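Sorting, and what I do all day now

2024-05-21

I keep getting asked at family dinners whether the robots have taken my job yet, so I thought I'd write it down properly once and then send people the link!

For anyone new: I work at Keler, out on the Drallitwood estate, in the bit of the building where mixed small parts come in and have to be split up before they go anywhere else. When I started it was all done by hand. You had a stool, a lamp, a blue bin on one side and another blue bin on the other, and you got on with it. I was quite fast (I was very fast, ask anyone) and on a good shift I'd get through 3419 pieces, which I know because that was my record and it was on the whiteboard until somebody wiped it off in March.

So now there's an arm. Well, there are a few, but the one I look after is the one on the brown paper table, and before it gets near real stock it has to practise on little coloured blocks. I lay out the table, I fill the bins, I watch what it does and I write down what went wrong. The tape squares are mine too. I've become very particular about tape.
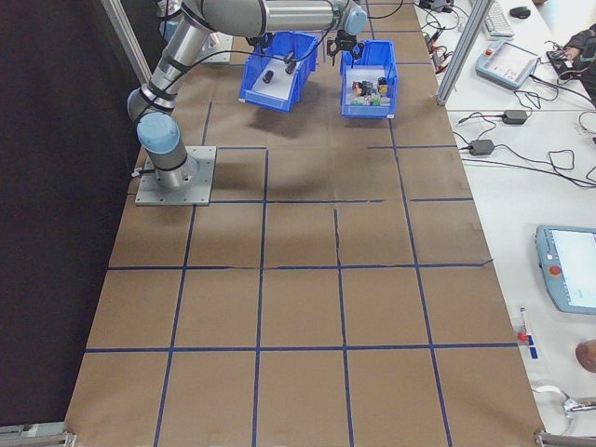 Lingyun Ren read a draft of this and wrote back that I make it sound cosier than it is, and that I should mention the people from the old bench who didn't want to retrain and moved over to packing. Fair enough. Two of them were good friends of mine and we don't have lunch at the same time any more, and I mind that more than I expected to. Packing is heavier work and the shifts start earlier. They were given the choice, but the choice came in an email with a deadline on it, and I don't think that was the way to do it.

What I'd say back is that the bench wasn't lovely either. My neck was a mess by the end. I had 90 minutes between breaks and by the last half hour I was putting reds in with oranges and going back to fish them out. My neck is a lot better these days, though my eyes are worse from the screens, so take your pick.

The odd thing is how much of the old job is still in there. You have to know what a bad pick is before you can write one down. Shuzhen Xu came over from the Alon site to train us and she had us spend the whole first morning sorting by hand, saying out loud what our fingers were doing, and I felt a right idiot until I noticed how many little decisions I was making. Nudge it off the wall of the bin. Don't go for the one underneath. All of that had to go into the notes. My first set ran to 94 pages and she sent it back asking for it shorter, ha.

We also get to look through the camera down at the gripper end, and I've got a bit addicted to it. You get a completely different idea of the table from down there.
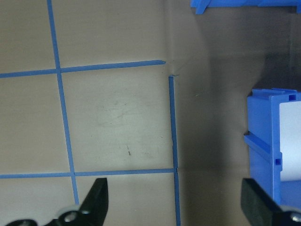

Fingers open over my tape squares, with a blue bin off to the right.

I do worry about the new starters. I learned the parts by handling them for years, and someone coming in now goes straight onto the pendant and hardly touches anything. The lad who joined after Easter is brilliant with the menus and couldn't tell you which of our washers catch on each other. I've asked if they can all do a fortnight on the hand bench first. The answer so far is "we'll look at it".

Pay went up a bit, by the way, 700 a year before tax, and I'm told the next grade depends on a course run by Hao that none of us has had a date for. I'll post again when I hear something. In the meantime I need to order more blue tape.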